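**Ticket: overdraft fee charged twice on a Gamage Everyday account**
Status: waiting on customer

Hello again, and thank you so much for being patient with us while we dug through this one (it took a bit longer than any of us would have liked!). I've read back over your messages from July and I think I finally have the whole story straight.

Your rent payment to Nendinis Lettings for $1,734 went out at 9 in the morning, and your pay from Starnix didn't land until the afternoon. That put the account past its $500 overdraft limit for a few hours. One fee is what the terms allow in that case. Our system posted 2, the second one when the payment was sent through again after the first try had already cleared.

What I've done so far:

- Asked the Setomdale branch to pull the payment record, and they've confirmed the repeat.
- Put in a refund for the second fee.
- Added a note so the extra charge doesn't count against you if you ask for a higher limit later on. 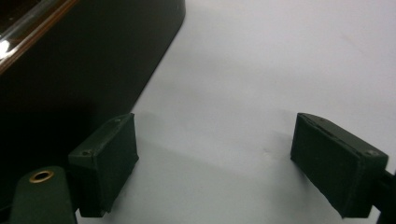
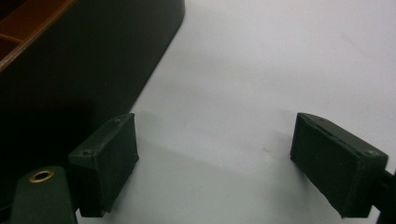
**Will the refund show up as its own line on my statement?**

It will be listed as "fee adjustment" on your next statement, separate from your pay and any other deposits, and the original fee will stay on the page above it.

I'd still love to hear whether you'd like the rent date moved to later in the day, as we can set that up from our end once you say the word. Just reply to this ticket and it will come straight back to me, and I'll keep it open until I hear from you.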